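Notas para la charla: Cómo enseñar un minijuego sin parar el juego
Sala pequeña, después de la pausa del café. Duración: 29 minutos más preguntas.

Antes de empezar

Probar el micrófono. Poner el mando de reserva en la mesa. Decir a la persona del sonido que hay dos vídeos con audio y que el segundo suena más fuerte que el primero.

Saludo

Buenas tardes, gracias por venir. Me llamo Corina Anghel y trabajo de diseñadora en Braltareck. El español no es mi primera lengua, así que si uso una palabra rara, por favor levanten la mano y la cambio por otra.

Hoy hablo de una cosa muy concreta: la pesca en Nurnham. Para quien no lo conoce, Nurnham es un juego de rol con una historia bastante larga, y en el capítulo del puerto el jugador tiene que pescar una vez para poder seguir. Solo una vez. Después la pesca es voluntaria, pero hay un trofeo, y ese trofeo nos trajo más correos de queja que todos los jefes finales juntos.

(Esperar un poco. Si alguien se ríe, preguntar quién lo tiene.)

La primera versión

Poner vídeo 1. No hablar encima.

Lo que acaban de ver es el tutorial antiguo. El viejo Matei, el barquero, detiene al jugador en el muelle y le explica todo: lanzar, esperar, tirar, soltar hilo, cambiar de cebo. Son 8 cuadros de texto seguidos. Cuando termina, el jugador tiene el mando en la mano y ya ha olvidado el primero.

Virgil Tănase escribió esos textos y están bien escritos, quiero decirlo claramente. El problema era nuestro: le pedimos un manual y él nos dio un manual.

En las pruebas la gente hacía siempre lo mismo. Pulsaba el botón para pasar los cuadros, lanzaba la caña y tiraba demasiado pronto. El pez se escapaba. Matei repetía la explicación entera, desde el principio, y esto era un error de programación que estuvo en el juego durante meses.

La regla de Delia

Delia Toma entró en el equipo en primavera y propuso una regla muy simple — el jugador no lee nada hasta que ha fallado una vez. Al principio yo estaba en contra. Me parecía cruel con las personas que juegan poco.

Explicar aquí cómo funciona ahora:

Matei da la caña y dice una sola frase: «Tira cuando se hunda el corcho».
El primer pez es siempre el mismo, pequeño y lento. La ventana para tirar es muy amplia.
Si el jugador falla, Matei comenta solo aquello en lo que falló. Si tiró pronto, habla del corcho. Si rompió el hilo, habla del hilo.
Si falla otra vez, el pez muerde igualmente y la historia continúa.

Este último punto hay que decirlo despacio. La pesca obligatoria no se puede perder. Da lo mismo si el jugador se esfuerza o no, el capítulo sigue. Lo difícil lo reservamos para quien quiere el trofeo.

Pregunta al público: ¿quién ha abandonado un juego por un minijuego obligatorio? Normalmente levanta la mano más de la mitad. Si no levanta nadie, contar lo mío con las carreras de caballos.

El trofeo

El torneo de Medutport se abre cuando termina la parte obligatoria. Hay que reunir 4,000 puntos en una sola jornada de pesca, y en la versión de salida esto dependía demasiado de la suerte. El pez dorado daba tantos puntos que, si no aparecía por la mañana, era mejor cargar la partida.

Vasilică Furtúna cambió la tabla para que los peces comunes seguidos, sin fallo, dieran un multiplicador. Con esto un jugador constante llega a la meta sin ver nunca el dorado. El trofeo sigue siendo difícil, pero ahora la gente sabe por qué no lo consiguió.

Poner vídeo 2. Bajar el volumen antes.

Mirar la barra de la derecha. El multiplicador se pierde con un fallo y el color cambia en el mismo momento. Antes lo avisábamos con un texto, y en plena captura nadie leía el texto. 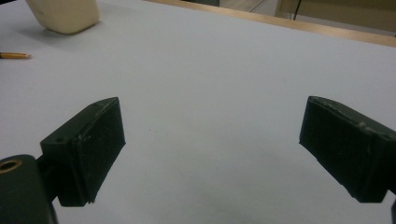

Lo que no funcionó

No quiero dar solo las cosas buenas. La vibración del mando nos costó mucho trabajo y al final muchas personas la tienen apagada, de modo que toda la información tuvo que pasar también al sonido y al corcho. También probamos un modo automático para pescar sin tocar nada. Rodica Vasiliu lo defendió bien, pero en las pruebas los jugadores lo activaban sin querer y pensaban que el juego estaba roto. Lo movimos al menú de accesibilidad y allí está mejor.

Preguntas que seguramente llegan

¿Por qué no hacerlo opcional desde el principio? La escena con Matei en la barca explica de dónde viene la carta, y sin ella el capítulo siguiente no se entiende.

¿Se puede repetir el tutorial? Sí, hablando con Matei en el muelle, de noche también.

¿Habrá más torneos? No puedo contestar a esto todavía. Sonreír y pasar a la siguiente.

Si queda tiempo, enseñar la tabla de cebos. Si no queda, dejar el correo del equipo en la pantalla y recoger el mando de reserva.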